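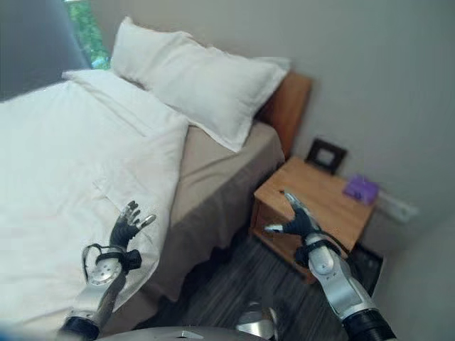

Photo: Kenneth Sarmiento / Clumar open day, bedroom station

Bed-making demo at the Clumar open day – what should I look at?

Posted in Service Robotics > Visits and Demos

I have a place at the Clumar open day on Thursday. The program lists a two-arm robot working in a furnished bedroom: duvet, two pillows, nightstand. I run maintenance for a hotel with 299 rooms and have been asked to write a one-page report. I know conveyors and elevators. I do not know robot hands. Visitors get four minutes per station and can put questions to the operator. Which questions are worth the time? I do not need a price, as we are a long way from buying.

dagny_ops

Kenneth Sarmiento

I went to the May session. Start with the control mode. At some stations an operator drives the arms directly, at others the arms run a stored policy, and the signs do not always say which. Ask before the run starts, then ask again afterward whether anyone stepped in.

Next, ask about the duvet. Rigid objects have a fixed shape and a known grasp point. A duvet has neither, so the controller has to find an edge again after every pull. Ask how the edge is located and what the arm does after a missed grasp. The useful figure is the number of attempts per completed bed, including the ones that were stopped. At my session they quoted 896 logged runs but had no breakdown with them. They mailed it to me the following week when I asked in writing.

Then look at where the hands go when they leave the mattress.
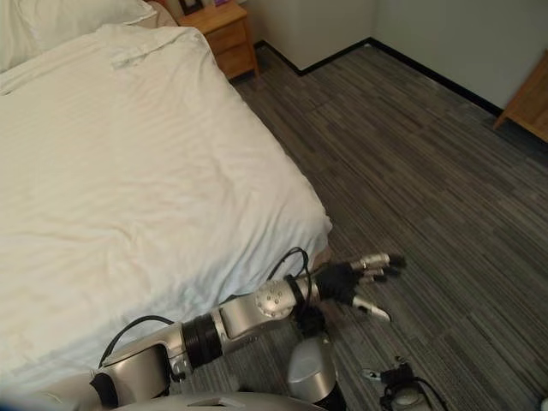 Can the robot work from one side of the bed only?

At the May session it did the near side, was repositioned by staff, and then did the far side. The reach of the arms did not cover the full width of the mattress, so allow for two positions per bed and a clear path between them.

For your report I would also record the clearance between bed and wall, and the floor covering. Carpet and hard floor give different results when a base is moved, and hotel rooms are often tighter than a demo room.

plankfloor

Ask about cable routing. External cables near the wrist can snag on bedding. Also ask what the emergency stop does: some systems hold position, others cut power and the arms drop. Vadelport had a good handout on this at their own open day, two pages, worth getting if they still print it.

tmr_Clanness

Went last year, too crowded to see much. Get there before 10. Parking is behind the Dagdag building and the entrance is on the other side.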